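**Lotetti Gardeners' Forum > Lawns and Grass > Patchy back lawn, overseed or dig it all up?**

**nuria_g**
Posts: 15
Jan 23, 2019

Hello all. I've got a back lawn, 17 metres by 15, on heavy clay. It was all right until last summer, when it went brown from the middle outwards. The edges came back with the autumn rain. The middle came back as well, after a fashion, but it's thin and there's a lot of moss in it. I put down a box of general purpose seed in November and hardly any of it came up.

A local firm has quoted me £499 to strip the lot, rotavate and lay new turf. They say overseeding is a waste of money on clay. My dad says the opposite. He has had the same lawn since before I was born and has never dug it up.

What would you do? It gets sun until mid afternoon. The dog is old and doesn't do much damage.
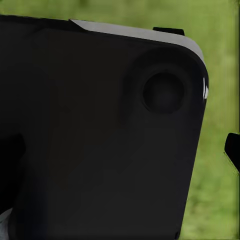
*Black with a pale bevelled edge.*

---

**baldurfogh**
Posts: 1,552

Don't dig it up. November is too late for seed nearly everywhere in this country. The soil is too cold and the birds have it before it does anything. The seed failing tells you about the date and very little about the lawn.

Leave it alone until the soil warms up. When you're mowing once a week again, rake out the moss and dead stuff, spike it all over with a fork, and put seed down with a thin top dressing. Keep off it for a few weeks.

£499 for that area sounds low to me if it includes turf. Ask what they are doing with the old stuff and how deep they're going. A lot of the cheap jobs are a quick scrape and new turf on top of the same hard clay, and two years later you are back where you started.

---

**fuad_gashaw**

I'll disagree with Baldur on this. I spent four years overseeding a lawn on clay. Forked it, sanded it, raked it, the lot. Every spring it looked decent and every August it was thin again. In the end I had it stripped and rotavated with a lot of composted bark, and it has been good since, including last summer.

If the problem is what's under the grass then more grass won't fix it. Dig a hole a spade deep in the middle and another at the edge and look at the difference. If the middle is solid grey stuff that smells of drains, get the rotavator in.

---

**baldurfogh**

> Every spring it looked decent and every August it was thin again.

What seed were you using, and how low were you cutting? Half the thin lawns I see are cut too short in a dry spell. I agree about the holes though. Always worth doing before anyone spends money.

---

**fuad_gashaw**

Hard wearing mix, mostly rye. Cut on the second lowest setting, so you may have a point there. I still say the bark did more than anything.

---

**nuria_g**

Thank you both. I dug the two holes at dinner time. The edge is dark and crumbly with plenty of worms. The middle is lighter and I had to stand on the spade to get it in at all. No smell. There were bits of brick in it, and I think there used to be a path or a shed base there.

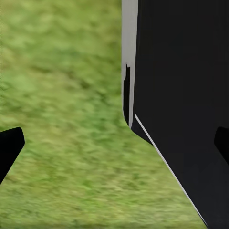 Colour is the other thing I wanted to ask about, as I can't tell what is moss and what is grass that needs feeding. From the bedroom window it looks like two different lawns. I'm a bit colour shy when it comes to greens (my sister picks all my paint) so I need something to compare with. Is the ground in that picture what people mean by mottled, with the light yellowy green and then the darker olive bits mixed through? Mine is a lot more separate than that. The yellow is all in the middle and the dark is all round the outside, next to the beds. I've always fed the beds with chicken pellets, and I suppose some of that gets on to the grass.

---

**fasil_tekleab**

Mottled, yes. A bit of light and dark mixed together is normal on an ordinary mixed lawn and I wouldn't chase it. Different grasses are different greens.

Yours being split into a middle and an outside is more useful to know. Dark near the beds will be the pellets, as you say. For the middle, get down on your knees and pull a bit up. Moss comes away in your fingers with no proper root. Grass puts up a fight.

Brick bits usually mean lime mortar as well. It's worth a cheap pH kit before you feed anything. I've used the Dilau one from the market and it's fine for a rough idea. Test the edge and the middle separately and don't mix the samples.

On the main question I'm nearer Baldur. But get the brick out. Take the middle up with a fork, a square metre at a time, pick out the rubble, put some decent topsoil in, firm it with your feet and seed it in spring. You'll have a sore back for a weekend and you'll have spent a good bit less than £499.

---

**fuad_gashaw**

I could live with that. It's my way on the middle and Baldur's way on the rest.

---

**baldurfogh**

Fine by me. Just don't do any of it while it's this wet. If the soil sticks to your boots, go back indoors. More clay lawns are ruined by people working them in January than by any dry summer. Get your fork cleaned and your seed bought and wait.

---

**nuria_g**

Noted. I pulled up three bits from the middle. Two were moss and one was grass. No kit yet, but I'll look for one on Saturday.

Which seed would you go for? I don't want a bowling green. It needs to stand up to the dog and two nephews. Is there any point paying extra for the drought ones?

---

**henok_t**

Coming in on the seed question with what we use on a lawn that gets a fair bit of feet.
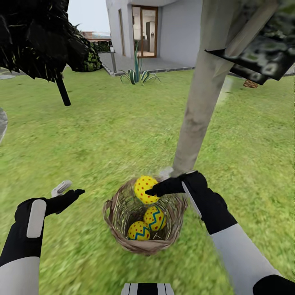 **Pendach Park Friends, Grounds Team**

We look after the lower lawn at Pendach and the only day of the year it gets properly hammered is the Easter egg hunt. Baskets, eggs, pushchairs, people kneeling. Until a few years ago we had a fine fescue mix down, which looked lovely until then and took until midsummer to recover. We changed over to a mix with dwarf ryegrass and some tall fescue and it's a good deal tougher. The tall fescue roots deeper, so it hung on longer last summer than the bits we hadn't changed.

Against that, tall fescue has a coarser leaf and you will see it if you only patch the middle. Either do the middle and then overseed the whole lawn with the same bag, or buy plain dwarf rye and accept it'll want water in a dry year. For nephews I'd have the first one.

Go by the rate on the bag. People put down double thinking it will be thicker, the seedlings crowd each other, and then they rot off.

---

**fasil_tekleab**

Agree with the rate on the bag. I don't get on with tall fescue in a small garden myself, I find it goes tufty if you miss a cut. How often are you mowing down there, Henok?

---

**henok_t**

Weekly, with the blades fairly high. It does go tufty if it's left. We had a fortnight with the mower away at Berhe's for repair and it looked like a field. Came back all right after two cuts, taking a bit off each time.

---

**baldurfogh**

Rye and a bit of smooth stalked meadow grass for me. The meadow grass takes an age to come up so don't panic when you only see the rye at first. It does fill gaps by itself, though, which helps with dogs.

---

**nuria_g**

I mow every week in the season as long as it's dry, so I don't think tufts would be a problem. I'll ring the firm tomorrow and say no thank you to the turf. Dad will be unbearable.

One last thing. The moss I rake out, can it go on the compost or is it better in the green bin?

---

**fuad_gashaw**

Compost is all right if you haven't used moss killer on it, but it's very slow. Mix it in thinly with something wetter. If there's a whole barrow load, I'd put it in the green bin.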